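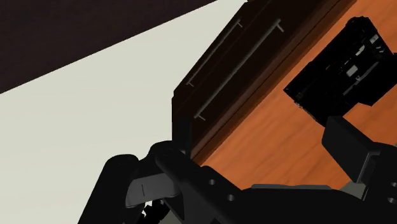

本報告は、シミュレーション環境におけるマニピュレータの操作試行を対象として、試行の実施、記録および報告に関する運用規程を整備した経過とその内容をまとめたものである。規程の検討にあたっては、引き出し付きの棚を含む室内環境を題材とした。手先側の視点では、棚の前面に取り付けられた2本の棒状の取っ手が平行に並び、何も把持していない開いた指の間から木目の面が見える。同じ形の取っ手が隣り合う配置では、「引き出しを開ける」という指示だけでは対象が一つに定まらない。当班が最初に取り組んだのは、こうした対象物の呼称と試行開始時の姿勢を、誰が読んでも同じ状態を再現できる形で書き下すことであった。

1. 背景と目的

本学の演習科目では、前年度までシミュレーションによる操作試行の記録方法が各班の裁量に委ねられていた。成功率は報告されていても、成功の判定基準、打ち切りの条件、除外した試行の扱いが記載されていない報告が多く、班をまたいだ比較は困難であった。シミュレーションでは人身への危険が生じないため、実機の利用規則に相当する手続きも設けられていなかった。

一方、演習後半ではシミュレーションで作成した動作を実機に移す課題が課される。移行の段階で速度上限や作業領域の制限を後から加えると、動作を作り直す必要が生じ、既に得た試行結果との対応も失われる。そこで本プロジェクトでは、実機の利用規則と矛盾しない試行規程をシミュレーションの段階から適用し、その実用性を検証することを目的とした。規程の名称は、演習室の呼称にならい「Alness試行規程」とした。以下では単に規程と記す。

2. 適用範囲と用語

規程は、固定台座に設置された単腕マニピュレータと平行グリッパによる卓上および収納家具の操作に適用する。移動台車を伴う試行、複数のアームを用いる試行は対象外とする。

用語は次のとおり定める。

試行：初期姿勢の確認から終了判定までの一連の動作をいう。
終了判定：成功、失敗、打ち切り、無効のいずれかを割り当てることをいう。
無効：環境の読み込み不良、記録の欠損など、制御方策と無関係の事由により判定できない場合をいう。
手先視点：グリッパの近傍に設定した視点をいう。
外部視点：アームの台座と作業対象を同時に収める視点をいう。

「失敗」と「無効」の区別は、検討の過程で最も議論を要した項目である。当初案では判定者が任意に無効を選択できたが、これでは不利な結果が除外されるおそれがある。改訂案では、無効とする場合に事由番号の記入を必須とし、事由表に該当しないものはすべて失敗として計上することとした。

3. 規程の主な内容

3.1 開始前の確認

試行者は、アームの初期関節角、グリッパの開閉状態、収納家具の開閉状態を確認し、設定ファイルの版番号とともに記録する。対象物の呼称は環境ごとの呼称表に従う。引き出しについては、外部視点から見た位置によって呼称を定め、手先視点の画像における左右や上下を用いてはならない。手先の姿勢が変われば、画像上の位置関係も変わるためである。

環境の読み込みには、前身の演習で整備された管理ツールTresportを引き続き使用した。Tresportは家具および小物の配置を設定ファイルから再現するが、配置後の干渉までは検査しない。このため、家具上面に置かれた物体とアームの動作範囲との干渉は、試行者が外部視点により目視で確認することとした。 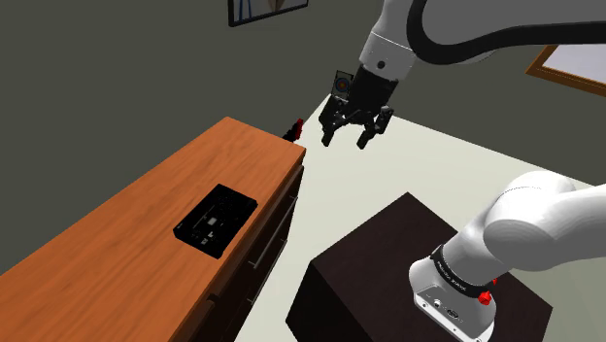
図2　外部視点によるシミュレーション環境。台座上の白色アームと黒色グリッパ、左手に引き出し付きの棚を示す。

外部視点を必須とした理由は、手先視点のみでは台座と家具の間隔を判断できない点にある。図2の視点では、台座の上面から立ち上がるアーム下部と棚の天板、さらに天板上の黒い箱状の物体を一つの画面で確認できる。ただし、アーム上部は画面の外に続いており、上腕側の干渉をこの視点だけで確認することはできない。規程では、アームの一部が画面に収まらない場合、別の外部視点を追加するか、関節角の記録によって補うことを求めている。

3.2 試行中の遵守事項

手先速度および作業領域の上限は、後半の課題で用いる実機の利用規則と同一の値とする。シミュレーションに限って上限を緩和することは認めない。上限を超える指令が出された時点で試行を停止し、判定は打ち切りとする。

取っ手に対する接近方向は事前に申告する。申告と異なる方向から接触した場合は、引き出しが開いたときであっても成功に計上しない。この規定については、柔軟な動作の生成を妨げるとの意見が班内にあった。検討の結果、申告外の接触によって開いた試行には補助記号を付し、成功とは別に集計することで合意した。

3.3 記録および保存

記録は、手先視点の画像列、外部視点の画像列、関節角および指令値の時系列、判定票の四点を一組とする。一点でも欠けた組は不完全とし、後から補完してはならない。画像には、シミュレーションによる生成である旨を必ず表示する。報告書や発表資料に転載する場合も同様とする。

記録の命名と索引付けには、当班で作成したスクリプト群Hegyiを用いた。Hegyiは判定票の未記入項目を検出し、提出前に一覧を出力する。判定の妥当性を検査する機能は有していない。

4. 適用試験

規程の実用性を確かめるため、外部視点を1視点とする条件と、視点を追加する条件の2条件を設け、各400試行、合計800試行を実施した。すべての試行は演習用計算機Stanutberg上で行い、設定ファイルの版は期間中に変更しなかった。

800試行のうち、四点の記録がすべて揃い、判定票にも不備がなかったものは659試行であった。残る141試行については、判定票の未記入が最も多く、次いで外部視点の画像列の欠損が多かった。未記入の大半は接近方向の申告欄に集中していた。試行者への聞き取りでは、同一の動作を連続して実施する際に申告を省略できると解釈していたとの回答が複数あった。規程の文言は「事前に申告する」とするのみで、試行ごとか一連の試行ごとかを明示しておらず、起草側の不備と判断した。

なお、本試験は規程の遵守状況を調べるものであり、操作方策の性能を評価するものではない。したがって、成功率は本報告に掲載しない。

5. 考察

視点を追加する条件では、干渉の見落としに関する指摘が減少した一方、確認作業に要する時間が増えた。視点の追加を一律に義務付けることは、演習時間の制約からみて現実的ではない。環境の設定を変更した直後の試行に限って追加視点を義務付け、以後は同一設定である限り省略を認める方式が適当と考える。

呼称表については、複数の引き出しが並ぶ棚で特に有効であった。導入前の予備試行では、試行者と判定者が別の引き出しを対象と理解していた例があり、判定票の記載だけでは後から是正できなかった。呼称表に外部視点の画像を添付することで、この種の食い違いは適用試験では報告されなかった。ただし、試験に参加したのは規程の起草に関わった者を含む少人数であり、初めて規程に接する者が同様に運用できるかは確認していない。

6. 改訂事項と今後の課題

適用試験の結果を受け、次の改訂を行った。

第4条　接近方向の申告は試行ごとに行うものとする。
第7条　設定変更後の最初の試行では、外部視点を二つ以上とする。
第9条　不完全な組は削除せず、不完全である旨を付して保存する。

改訂後の規程は7月から後続班の演習で使用される予定である。未解決の課題として、判定者が複数の場合の不一致の扱いが残る。現行の規程は判定者を一名と想定しており、再判定の手順を定めていない。後続班には、判定票の様式を変更する前に、旧様式で保存した記録をHegyiで読み込めることを確認するよう引き継いだ。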